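4. Planning the equipment budget

When we started planning the kitchen workbench at Uvalmont, we expected the arm to swallow most of the money and most of our worry. The arm was in fact the easy part. Yurii Prokopenko had quotes from two suppliers within a fortnight, both for much the same reach and payload, and we chose Loltine on the strength of its spare parts list. What took us the rest of the spring was everything that has to be bought, fixed, replaced or stored alongside it, and we found this far more interesting than we had any right to! Figure 1 shows the bench in use. 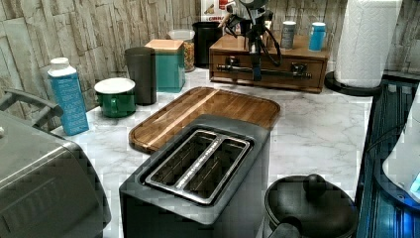

Counter space was the first item we had priced badly. Our early plan treated the worktop as free, when it is the one thing that every other purchase competes for. A toaster, a cutting board and a drawer unit take up a good deal of a counter between them, and the arm still has to reach the drawer handle with its cables hanging clear. Gwilym Gittins drew up a simple rule that we now apply to every order: an item is entered in the budget with its price and with the space it takes up when open. A cheap appliance with a wide door can then turn out dearer than a costly one with a narrow lid.

The second item was the gripper. We set aside 600 pounds for fingertips and spare fixings over the first year, and spent 1048. Most of the difference came from trying three finger shapes from Kekel before settling on one, and we would gladly do so again – the time saved on later tasks was well worth it.

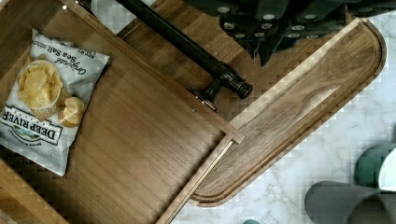 Wrist-mounted cameras belong in the same budget line as the gripper, in our view, although many funding forms list them under computing. They share its mounting plate, they need its cabling, and a change to one nearly always means a change to the other. Yaryna Kravchuk reworked our sheet on this basis and the forecasts for the second half of the year came out much closer to what we spent.

Groceries and kitchenware came last. We allowed roughly 10 pounds a week for packets and tins, which was enough, and a single sum of 800 for furniture and appliances, which was not.
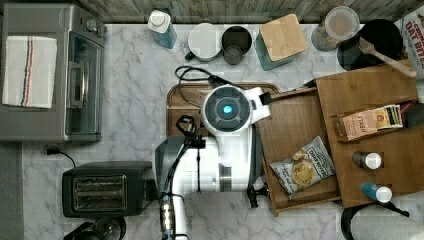
Fedir Maksymiv has since suggested splitting that sum in two, with fixed furniture ordered before the arm arrives and small appliances bought only once the reach has been measured on site. We have adopted this for the second bench, due in October, and the same spreadsheet will be used there with no changes to its headings.

Figure 1. The kitchen workbench, seen from three cameras.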